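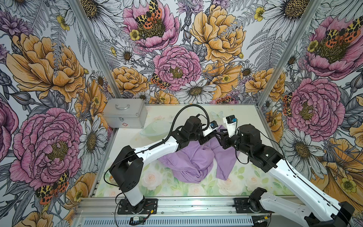 *Purple cloth on the rose-print table.*

**Line breaks in a long-line elegy - Tultix workshop board**

**lurneck_b:** Draft is 141 lines, couplets throughout, written to a loose five-beat. When I paste it into the Tultix template, 50 of the lines run over and wrap. Do I re-break them or let them hang?

**oldcaesura:** Hang them. A turnover with a fixed indent is standard. The reader knows the line hasn't ended.

**Wadia:** Disagree. If more than a third of a poem wraps, the measure is wrong for the page. Cut to four beats and see what survives. 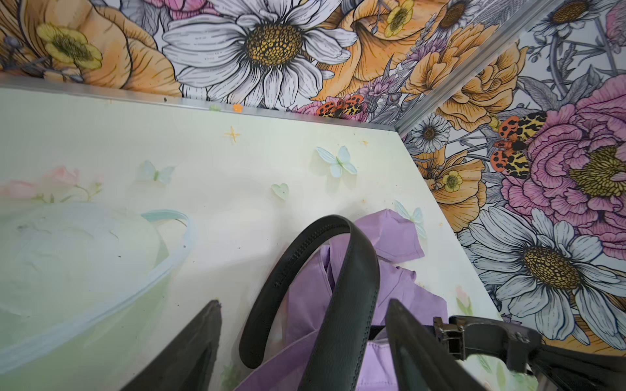

*Reading time: 1 min*

**lurneck_b:** Tried four beats on the first section. It lost the pauses, and the pauses carry the grief. The refrain also lands mid-couplet now.

**Wadia:** Then the refrain was depending on padding. Post the section.

**Liao:** Wadia is treating wrap as a metrical fault. It's a typesetting fault - the template is set too narrow. Ask the editor for a wider page before touching the meter.
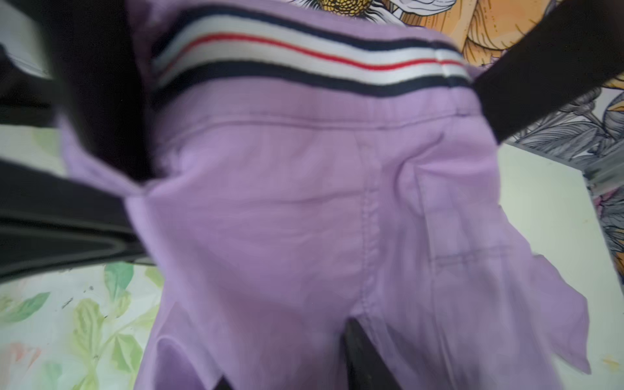
**oldcaesura:** Agree with Liao, and I'd add that the refrain should return at unequal distances. Strict spacing makes an elegy sound like a hymn. Look at the striped waistband on those lilac trousers: navy, white, a thin red line, white, navy. The red is the narrowest stripe and the one the eye goes to. A short refrain between two long couplets can work the same way.

**Wadia:** That band is symmetrical, so it argues for strict spacing. Still say cut.

**lurneck_b:** Keeping five beats, hanging the turnovers, moving the refrain to line 109. Revised section goes up Friday.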